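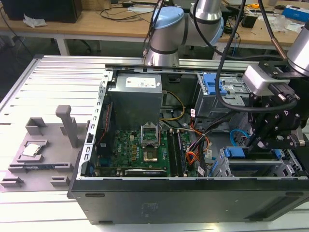

Vilarbridge Support Portal
Ticket: Right arm stops over drive cage, force reading wanders
Product: Mitard gripper controller, with Plustach cell software
Opened: 16 July 2018
Raised by: Martti Rantala
Priority: High (customer) / Medium (us)
Status: Closed, with one grumble outstanding

Customer's description

We strip and rebuild old desktop PCs with a two-arm cell. The job that's failing is the processor swap. The left arm is meant to take the CPU from the printed tray and place it in the socket, while the right arm holds the case steady by the lower drive cage. The right arm goes over to the cage, starts down, and stops with "Contact force exceeded". It hasn't touched anything. I have watched it not touch anything many times now.

If I clear the fault and press resume, it sometimes carries on as if we'd never had a disagreement. Other times it drops the last few millimetres faster than I like and stops again. The second kind is why I've marked this high. There's an open socket in that case with all its pins on show, and I'd prefer the cell didn't lean on it.

Tried so far: power off and on, another PC, a stern look.

Reply 1 - Support

Thanks Martti. Please stop using resume after this fault until we've found the cause. Back the arm off by hand in slow mode and start the cycle again from the top. I'm more bothered by the fast drop than by the false stop.

Could you send:
- the Plustach event log covering one failure
- the force limit set for the right arm
- whether the sensor was zeroed with the fingers fitted
- the arm position when you last zeroed it

Reply 2 - Martti

Log attached. Limit is 300, in whatever units the box enjoys. It was zeroed with the fingers on, in the park position, in May, when the Haddad engineer put the cell in. I didn't know it was meant to be a regular thing. The manual mentions it in the chapter on cleaning.

I've taken resume off the operators' panel, which has made me very popular.

Reply 3 - Support

The manual has been noted. It does put it under cleaning.

The log is useful. In park the force sits close to zero. As the arm swings out to the drive cage the reading climbs steadily, well before any downward move, and then jumps past the limit when the wrist turns. Real contact would show as a sharp step at the bottom of the travel. A slow climb in free air usually means something is pulling on the gripper side of the sensor, and my money is on the cable.

Test for you, fault cleared, nobody within reach of either arm:
1. Run the right arm to the cage position in slow mode with the downward move switched off.
2. Note the reading.
3. Stop the arm and lock it off at the isolator.
4. Free the gripper cable from its last clip and leave it slack.
5. Unlock, stand clear, note the reading again.

Reply 4 - Martti

Clipped: 700. Unclipped: 2. I did it again because I didn't believe it, and got 2 again.

So the arm has been arguing with its own cable for weeks. The clip had slid along the arm towards the elbow, and by the time the wrist turned there was nothing left to give. I had checked that cable, by the way. I checked it in park, where it hangs beautifully.

Reply 5 - Support

That'll be it. Please move the clip back and leave enough cable that the wrist can make its full turn with a bit to spare. Fit a second clip behind it so the first can't creep. Then zero at the approach position over the cage, fingers fitted and open.

On the fast drop: your job file has "recover to last target" switched on. After a resume, Plustach heads for the point it was going to when it stopped, at normal travel speed, and forgets it was supposed to be creeping. Switch that off under Job > Recovery and set recovery to "return to approach". Please do this even if the stops go away, as the next false alarm will have some other cause and the same drop waiting behind it.

Don't raise the force limit. People ask.

Reply 6 - Martti

I was going to ask.

Clip moved, second clip on, zeroed over the cage, recovery changed. I tripped the stop on purpose, using the software test button and a scrap case with no board in it, and the arm went back up to approach at a civilised pace. Ran the processor swap for the rest of the afternoon without a stop. Resume is back on the panel. Nobody has thanked me.

The grumble: could "recover to last target" please not be switched on by default? I never chose it. I'd never heard of it.

Reply 7 - Support

Passed to the Plustach developers as a safety request, along with the log and your wording. I've also asked for zeroing to be moved out of the cleaning chapter. Closing this ticket; the request stays open under your account and you'll get a mail when it changes.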